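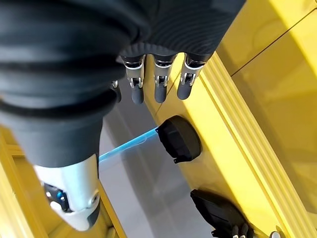
Dataset card / Background

Hi, I'm Irfan Tarar, and I look after the Vomlow set. It's a pile of wrist camera recordings from the Selton shop, where a robot hand now does part of the fitting and checking on the yellow units. I ran that bench myself before I ended up typing READMEs, so expect some opinions in here.

What's in it: 1,182 clips, split across 22 folders by shift. Each folder has a notes file, and please read it first! The people on the floor wrote those, and they know which caps stick and which ones only look seated.

The view is tight on purpose. You get the fingers in their metal joints, the gray fabric cover over the back of the hand, and whatever part is underneath (the round black cap and that light-blue rod get a lot of screen time). The cover wrinkles up near the fingers, so if you're training a hand segmenter, don't skip those folds.

What changed for us: the job used to be 2 people reaching into the same awkward spot all shift. Now one person runs the cell and the other does rework and writes the notes. My wrists are happier – I do miss the chatting, though. Seven of us trained on the cell in April, and Ngcobo, our lead, still wants every one of us able to do the job by hand.

Known gaps: night shift is thin, and the labels in folder 7 use our old part names. Rumum has the lookup sheet, it's under docs.

Last updated May 25, 2025. Send label fixes to me with the clip number in the subject line.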